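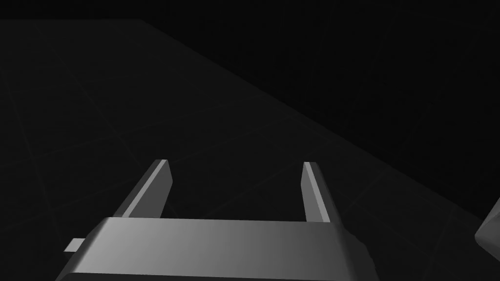
One reader wrote in to ask why her tablet says it is "updating" when all she wants to do is play a game before dinner, and whether the tablet is only being slow on purpose.

What a good thing to wonder about! No, your tablet isn't teasing you. It is busy looking after a very important program called the operating system, and since that is a long name for something you never really see, let's take our time with it.

Every phone, tablet, computer and smart TV has an operating system. It's the program that wakes up first when you press the power button, and it stays awake the whole time you are playing or watching. It decides which app gets to use the screen, which one gets to make noise, and where your drawings are saved so that you can find them again tomorrow. If you have ever watched a crossing guard on a busy corner – stopping some people, waving others along – then you already have a pretty good idea of how it spends its day.

Let's pretend we have a tablet called the Vadow, and that it runs an operating system called Fliltulik. When the Vadow was new, Fliltulik was made of a huge pile of instructions, all written by people. People are clever, but they make mistakes when they type, just as you do when you are writing a long story and your hand gets tired. A mistake in a program is called a bug. (No legs, no wings, I promise.)

Suppose that by March, the people who look after Fliltulik have found 163 bugs. Most are tiny. Maybe the clock shows the wrong time after midnight, or the volume button works only if you press it twice. But 12 of them are more serious, because a sneaky person could use them to peek at things that are private. So the team fixes the whole lot, wraps the fixes up in one package, and sends it over the internet to every Vadow in the world. That package is the update!

Now, why does it take so long? Well, first the package has to travel to your tablet. Then the tablet checks that it really came from the right people. Then it has to swap old instructions for new ones, and some of those can't be changed while they are being used – you couldn't change your socks with your shoes on, could you? That's why the tablet turns itself off and on again.

If you see an update waiting, ask a grown-up first, plug in the charger, and go and find something else to do. Bedtime is a very good time for updates, and the game will still be there at breakfast.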